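The drift we kept blaming on the wrong thing

I've been promising to write this one up since August, and I kept putting it off because it doesn't make me look very clever. But a few of you have asked what happened with the hand tracking on the Skidum arms, so get yourself a coffee, this goes on a bit.
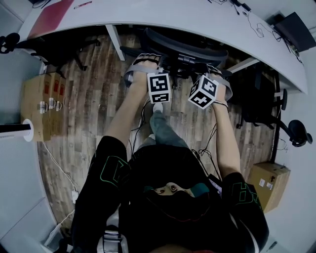

A reader going by Preritz wrote in after my last post to say that a drifting wrist is nearly always a loose strap, that I should tighten everything and stop fussing with the software. I wish I'd had that comment three weeks sooner! It's half the answer, and the half that cost me the most sleep.

For anyone just joining, the way we teach the arms at Bruline is to strap a marker cube on the back of each hand and go through the job ourselves, and the arms learn to follow. The cubes are white with black patterns on them, and the software works out where your hands are from the patterns. Cables run back up your forearms. You feel a little silly the first day and by the second you've forgotten you're wearing any of it (until you try to scratch your nose).

The trouble started on a perfectly nice afternoon. I was running the left arm through a simple reach and return, 5 passes, same as always. On the fourth pass it came in low and kept coming. It put its fingers into the edge of the bench and pushed. The motor made a noise I'd never heard out of it, kind of a groan, and I stood there like a fool for what felt like a full minute before I hit the stop. The log says it was 400 milliseconds. I was standing well clear, thank goodness, and the only thing hurt was one fingertip pad and a good long scrape in the bench.

So then came the detective work. I blamed the lights first and went around closing blinds. Then I blamed the new release and rolled it back, which lost me a whole day and changed nothing. I recalibrated so many times I could have done it in my sleep. Everything would look fine for a while and then the left hand would start to wander again, always the left, always after I'd been going for a bit.

What finally showed it was file 1582, a long boring recording I'd nearly deleted. I sat down and stepped through it slowly, and there was the cube creeping around the back of my hand a tiny bit at a time. The cable was catching at my elbow each time I reached out, and every tug turned the cube a little more. By the end of the session the software thought my palm was facing somewhere it had no business facing, and the arm did just what it was told.

So Preritz was right about the strap. But I'd been tightening that strap all along, and a tight strap with a snagged cable still moves, only slower, so it fools you for longer. I clip the cable above the elbow now with plenty of slack in it, and I check both cubes against a mark on the bench before each run.

The part that bothers me more is that the arm was allowed to push like that at all. The force limit was set at 90 percent, left over from some lifting tests in the spring, and I'd never put it back down. That's on me. It's down where it belongs now, and the Riis controller won't start a session until somebody has typed the limit in by hand. It's a nuisance every single morning and I grumble about it every single morning, and it's staying.

I also moved the stop button. It used to sit off to my right, a good stretch away when both hands are wired up, and now there's a foot pedal too. I've stepped on it by accident more times than I'd like to admit, mostly while reaching for my tea.

The new fingertip pad still hasn't come, so the left arm is resting. When it's back I'll run the same reach and return again and let you know how it goes.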